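Ostap Hnatiuk
The Arai channel passed Huvine on subscribers last night. I had the live counter open from nine and the gap closed slower than I expected.

Ostap Hnatiuk
Huvine still gets more views per upload. Arai posts five videos a week, Huvine posts three - so the totals are hard to compare.

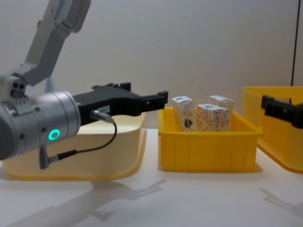

Ostap Hnatiuk
Trostelach is nearly level with both of them if you add the second channel. I don't add it. Different videos, mostly the same people watching.

Ostap Hnatiuk
Next one I'm following is Nokcombe. No uploads since September and the count is still going up. I'll post the numbers when I have them.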